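Last updated 2021-04-28

# Bottles, Caps and Trays: Frequently Asked Questions

These are the questions we get most from people who buy empty bottles, nozzle caps and sorting trays from Plusham, and from people who share a refill table with others at home, at school or at a club. If your question is about an order, go to the orders page instead.

## Setting up the table

**What kind of table do I need?**

Any flat table that doesn't wobble. We use a light wood top and wipe it down at the end of the day. If yours is unsealed, put down an oilcloth before you fill anything with color in it. Dye goes into bare wood and stays there.

**Do I need a tray?**

For small bottles, yes. They tip over easily, and a tray with a raised rim keeps a spill in one place. Metal is easier to clean than plastic. The Murín tray we sell has no dividers, and most customers end up not wanting them.

**How should I arrange small bottles on the tray?**

Keep them together at one end, in pairs, and leave the other end open. Bottles you have finished go to the open end. If you fill the whole tray at the start you have nowhere to move anything, and you lose track of which ones are done.

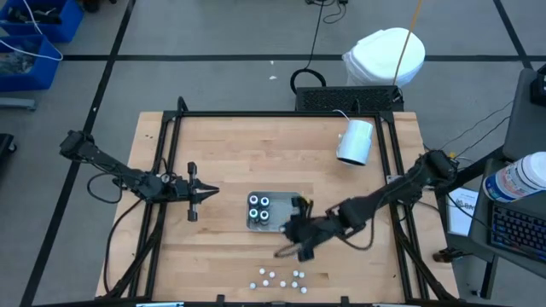
*4 min read*

**Where do the loose pieces go?**

Small white pieces are easy to lose on pale wood. Keep them in front of the tray, on the side where you sit, and don't mix them in with the bottles. A saucer or jar lid works if they roll. At the end, put them in a bag with the size written on it.

**Can I keep larger containers on the same table?**

Yes, toward the back. Stand them up if they have anything in them. If a container has a cord or string attached, run it to the rear of the table so it doesn't catch on your sleeve.

## Small bottles

**Are the caps on the small bottles all the same size?**

No. Our small bottles come in two neck sizes, and the caps look alike from above. Check the number on the bag label. A cap from the wrong size will turn a little and then stick. If it does, back it off. Forcing it strips the thread.

**How many come in a pack?**

The standard pack has 16 bottles with caps. The Tandale pack for schools has 76, and the caps are bagged separately. We can supply a carton of 896 by order, which is usually more than anyone needs.

**Can I reuse small bottles for a different color?**

You can if you wash them the same day. Once a color has dried in the neck it will tint the next one. We reuse them for the same color family (blue into blue-green, for example) and throw out the ones that won't rinse clear.

**Do I have to label them?**

Please do. Put the label on the side. Labels on the top come off when you twist the cap.

## Squeeze bottles with pointed nozzles

**What are the pointed nozzles for?**

They give you a thin line or a single drop. People use them for glue, paint, icing color and hair color. Keep a separate set for food and don't move bottles from one use to the other.

**Why are the nozzles different colors?**

So you can tell bottles apart without picking them up. The color doesn't mean anything about size or contents. Choose a system and write it on a card. At our table, green is for thin liquids and purple is for thick ones. Yours can be whatever you like.

**Should squeeze bottles be stored standing or lying down?**

Standing, with the tip closed. A bottle left on its side can seep at the collar if the cap isn't fully down. If you find one lying over, set it upright and check the collar before you squeeze it.

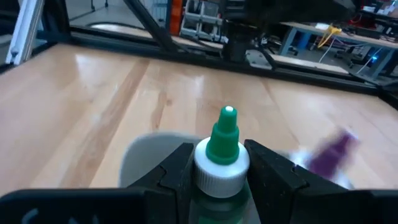
By Orest Polishchuk, with corrections from Marta Kravchuk

**Which part do I unscrew to refill?**

The wide white cap with the ribbed side. The green nozzle sits on top of that and doesn't need to come off for a refill. Hold the bottle by the shoulder and turn the cap by the ribs. If you grip the nozzle it can bend.

**How do I clear a blocked nozzle?**

1. Take off the white cap with the nozzle still on it.
2. Soak both in warm water for an hour.
3. Run water through from the wide end.
4. Push a pin through from the tip if it is still blocked.

Don't use a pin first. It packs the dried material tighter.

**How full should a squeeze bottle be?**

Fill to the start of the shoulder and stop. Colored bottles make the level harder to see, so hold them up to a window.

**Can I buy just the nozzles?**

Green and purple are sold singly. Other colors come back in June. Nozzles from Fitberg bottles don't fit ours. The collar is narrower.

## Other

**Can I return opened packs?**

Unused bottles, yes, if all the caps are in the bag. We can't take back anything that has been filled.

**Where is the part number?**

On the bag label under the size. Nozzle part numbers start at 4000.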